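Subject: Re: [small-biz-marketing] Are local radio spots still worth it?
Date: Tuesday, April 5, 2022
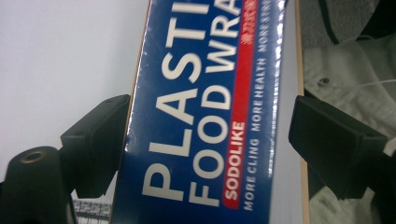 Blue box, big block capitals.

Hi all,

Sorry for the slow reply on this one, I've had it flagged in my inbox and kept meaning to sit down with a cup of tea and do it justice.

> We run a homewares shop in Clomholm and we've been offered a package on
> the local station, 70 spots over a fortnight, mostly breakfast and the
> drive home. The rep is lovely but I can't get a straight answer out of
> her on whether it'll bring people through the door. We've only ever done
> letterbox flyers and a bit of social. Has anyone here done radio in the
> last couple of years and would you do it again?

Short answer from me is yes, I would do it again, but I'd do it differently, and I'll try to explain what I mean without rambling (no promises!).

We took a package much like yours when we opened the second shop over in Vanumell. Breakfast and drive, same as you've been offered. The first week I was beside myself because I could hear us on the radio every morning while I was packing the kids' lunches, and my mum rang to say she'd heard it in the car, and I thought, well, this is it, we've made it. Then I looked at the till and it was a perfectly ordinary week.

What I'd done was write an ad that said who we were, how long we'd been going, what we stocked, our opening hours, the street address and the phone number, all in half a minute. The poor announcer was galloping. Nothing in it gave anybody a reason to come in that Saturday instead of some other Saturday, or never.

For the second week I asked the station if we could re-record, and they didn't charge us, so do ask. We cut it right back to one offer, one landmark ("across from the post office") and our name twice. We had people coming in and quoting it at the counter, which I loved. I kept a tally by the register and got to 13 by the Saturday afternoon, and those were just the ones who mentioned it.

A few other bits and pieces while I'm here. Ask the rep for the actual times your spots will run, in writing. "Breakfast" at our station started at an hour when only the bakers and the dairy farmers were up. Ask too whether you can spread the package out. A fortnight of saturation is exciting but I'd have sooner had the same number of spots over May, with a rest in the middle. And if they offer you a live read by the breakfast host, take it, even if it means fewer of the ordinary spots. People in town trust that voice.

I wouldn't drop the flyers either. We still do 300 at a time through Moussa Print, and now I put the same offer and the same wording on them as whatever is on air. It took me far too long to work that out. The colour is the same as our shopfront as well, so it all looks like it came from the one place.

On social I'm less use to you. We tried a paid campaign through Wanevia for 2 months and I never really got my head around the reports. Lots of clicks, many of them from people who live nowhere near us. If somebody else on the list has had better luck with it for a small catchment I'd love to hear how you set it up.

Happy to send you both of our radio scripts off list, the bad one included, if you'd like something to compare yours with. And please do let us know what you decide, I'm a bit invested now!

Cheers from Vanumell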